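Research > Working Papers > Repair and Reuse > Section 4
2019-08-19 | Kavitha Palaniappan and Eduard Ondrejka
Print this page | E-mail this page

4. Component Layout and Order of Removal

4.1 Material

The desktop units in this part of the study came from office stock retired at the Bunus site and sent to the Jurbridge bench for recovery of reusable parts. Of 100 units received, 82 powered on at intake and were passed to the removal stage. The remainder were set aside for metal recovery and are not treated further. The sheet used at the bench divides removal into seven steps, beginning with the side panel and ending with the board itself.

4.2 Access to the socket

Each chassis is worked on its side with the board facing up. In this position the socket and the memory slots can be reached from directly overhead, and small screws that come loose tend to stay on the board. The socket area is the part most easily damaged. Once the processor is out, the contacts should be covered or left strictly alone until the board is inspected. The chokes and capacitors between the socket and the rear ports stand high enough to be struck by a tool brought in at a shallow angle.

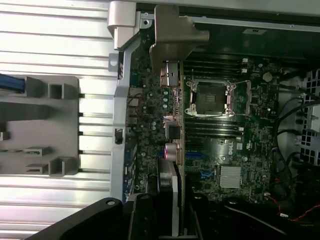
Sabina Matoušek objected at review that the processor should stay in its socket until the board has left the chassis. In her view the retention bracket gives better protection than any tray, and most of the bent contacts logged at Urrego came from sockets opened too early. We accept the point for boards that will be resold whole. Where processor and board are graded separately, as in the present study, early removal saves one handling step and allows the two parts to be inspected in parallel.

4.3 Placement of removed parts

Loose parts were previously laid on a flat mat. Under that arrangement memory modules were stacked, and drives were put down on whichever face was convenient. The current layout assigns a fixed place to each type of part — drive, memory, processor — beside the chassis. A recessed pocket holds the processor by its edges. Memory stands on edge in a slot, so that the label and both rows of chips can be checked without lifting the module. The drive stays in its caddy until the grading stage.
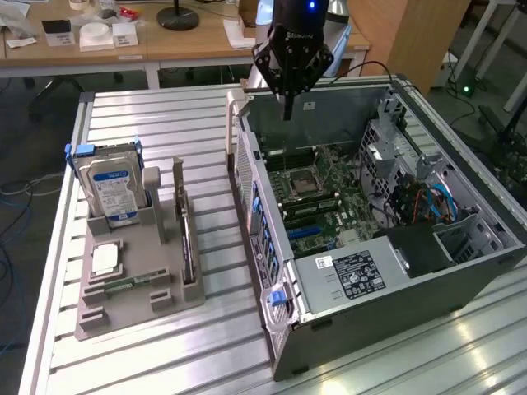 Figure 8. Open tower case on its side, with the parts fixture to the left holding a drive, a memory stick and a processor.

The fixture takes up bench width that was formerly used for hand tools, and these now have to be kept elsewhere. Cable bundles near the power supply remain the main obstruction in the lower part of the chassis. They are left connected through the memory and processor steps and released only before the power supply is unscrewed. A revised sheet covering the Indonier cases, which have a different drive cage, is planned for November.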